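Navent (Greifer)

Navent ist ein elektrischer Zweifingergreifer des Herstellers Drukeck für kleinere Roboterarme. Bekannt wurde er vor allem durch den Lasdale-Vergleich, in dem er gegen das Modell Inga antrat. Wie weit dessen Ergebnisse tragen, ist umstritten.

Aufbau

Beide Finger werden über ein Gestänge parallel geführt und tragen auswechselbare Beläge. Der Greifer wiegt laut Datenblatt 995 Gramm. Ob Kabel und Adapterplatte darin enthalten sind, lässt das Blatt offen - ein Versäumnis, das bei Armen mit geringer Traglast ins Gewicht fällt.

Lasdale-Vergleich

Im Januar wurden beide Greifer an 63 Gegenständen erprobt, darunter Becher, Dosen und ineinandergesteckte Blumentöpfe aus Kunststoff. Navent ließ 2 davon fallen, Inga 6. Drukeck wirbt seither mit »überlegener Griffsicherheit«. Der am 14.10.21 veröffentlichte Bericht gibt das kaum her: Jeder Gegenstand wurde nur einmal gegriffen, und die Beläge der beiden Modelle waren verschieden weich. Der Unterschied kann also ebenso gut am Gummi liegen wie an der Mechanik. Angaben zur eingestellten Greifkraft fehlen ganz.

Kritik

Bemängelt wird auch die Auswertung. Als Erfolg galt jedes Anheben, selbst wenn bei gestapelten Töpfen der falsche mitkam. Eine Wiederholung mit gleichen Belägen wurde angekündigt, liegt aber bislang nicht vor. 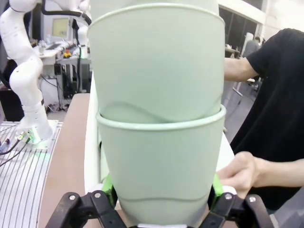
Warum sagt eine hohe Greifkraft allein wenig über einen Greifer aus?

Entscheidend ist auch die Reibung zwischen Belag und Gegenstand. Ein weicher Belag kann mit wenig Kraft sicher halten, während harte Finger dünnwandige Teile eher verformen.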